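Subject: Re: Brastonar hand gripper, bushing wear and pad alignment

To all members of the Luvitico maintenance list:

Tolera Negussie wrote:
> Our unit at Gekemel has passed 1000 closures and the pads no longer
> meet squarely. Should we replace the bushings or adjust the pads
> first? The service sheet does not give an order of work.

The pads should be checked first. Loosen the pad screws, close the fingers gently by hand, and tighten again while the two faces are flush. Please record the closure count in the log before starting.
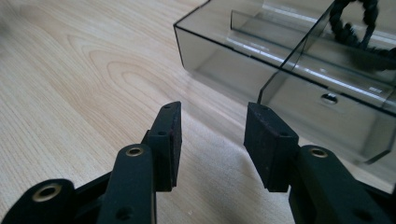 Bushing wear is a separate matter and should be judged with the pads open. Each link should be moved lightly from side to side at its pin. The brass eyelets at the rounded ends of the links are the parts to inspect, and the facing pads can be compared from the same position. If play is felt at any pin, the full set should be replaced under part 33 — mixed sets have given us uneven closing at the Abdella site.

After either repair, run the soft-object check with a braided cord before the unit returns to service. Close slowly, hold, and release 24 times.
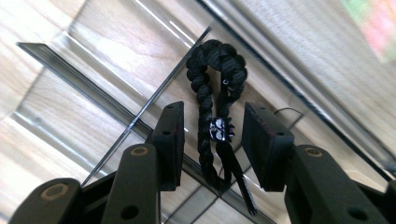 Any slip during the check should be entered as a failure, even when the next closure holds. Units that fail twice are to be sent to the Abdella workshop with a copy of the log. The inspection interval remains 320 closures until further notice.

Zinash Seyoum
Equipment Maintenance, Luvitico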